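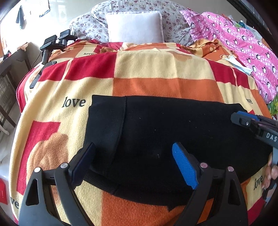 Folding on the bed. Black top on the check fleece, hem towards the foot.

Laundry and Bedding: the Back Bedroom at Plarnley

Plarnley is a two-bedroom weatherboard unit in Grellstead that we let furnished, mostly to people who stay between three weeks and six months. The back bedroom is the smaller of the two and it does double duty, because there is no laundry bench and the bed is the only flat surface long enough to fold on. This page covers the bedding in that room and how clothes get folded and put away there. It replaces the August page, which still showed the old doona.

The notes under each heading used to be on a sheet inside the wardrobe door. Ghassan Sabbagh typed them up and I have trimmed them a bit.

The blanket

Fleece, big squares in red, burnt orange and a pale creamy yellow. It has teddy bears printed on it and the word "love" in black here and there on the cream squares. People either like it or put it in the cupboard. Both are fine.

It came from Brellero with the pink bedding and has been through the wash more times than anything else in the unit. Cold wash, low spin, no softener. Softener makes fleece go flat and after that it never seems to get properly warm again.

Please don't iron it. The last one had a shiny patch the shape of an iron near one corner and we had to throw it out.

Dark clothes on fleece

Fleece sheds a little when it's new and picks up whatever is going when it's old. Black clothes show it most. The top in the photo has a few white specks of lint on it, and a lint roller takes those off in a couple of passes. There is one in the bedside drawer -- refills are in the hall cupboard, second shelf.

If you have a lot of black to fold, turn it inside out first, or spread one of the flat sheets over the blanket and work on that.

Folding tops

Lay the top face down and smooth it from the middle outwards. Bring one side in, then the other, sleeves flat along the back. Fold up from the hem, once for the shelf and twice for the drawer.

Hems on knits like to curl. Run a hand along the bottom edge before the last fold and it will sit flatter in the pile. Heavy jumpers go on the shelf only. Hung up, they get points in the shoulders.

Where things go

Top drawer: socks and underwear.
Middle drawer: T-shirts and light tops, stood on edge.
Bottom drawer: spare pillowcases and the two hot water bottle covers.
Wardrobe shelf: jumpers, then the winter blanket in its zip bag.

The bottom drawer sticks in humid weather. Lift it slightly as you pull. A rub of candle wax on the runners fixes it for a month or so.

Sheets

Two sets for this room, both double. The label on the fitted sheet goes at the bottom right-hand corner of the mattress. If the corners keep popping off you probably have the queen set from the front room, and the other way around if it won't stretch far enough.

Spare sets are folded inside one of their own pillowcases so they stay together. It saves unfolding three sheets to find the one that matches.

Washing and drying

The machine is under the kitchen bench. The spin goes up to 1,000 and there is no need to use all of it for bedding. The fleece fills the drum on its own, so please don't add towels.

The line out the back gets sun until mid-afternoon. In wet weather use the folding airer, which lives behind the bedroom door, and open the window a hand's width. The fleece is usually dry overnight on the airer if it is draped over two rails with a gap between them. One rail leaves a damp stripe down the middle.

The dryer in the shared laundry belongs to all four units. Clean the filter before and after.

Still to do

A proper bench for folding. Awad measured the wall beside the wardrobe at 1,845 mm, which is enough for a fold-down shelf if we shift the power point or work around it. The quote for moving the power point was more than the shelf, so we'll probably work around it.

A second laundry basket. The one there now has a split handle -- carry it from underneath.

Some 10 wooden hangers went to the front room over winter and need to come back.

If something in the room is worn out or missing, leave a note on the kitchen bench or ring Ghassan. The number is on the fridge.

Page updated 13th November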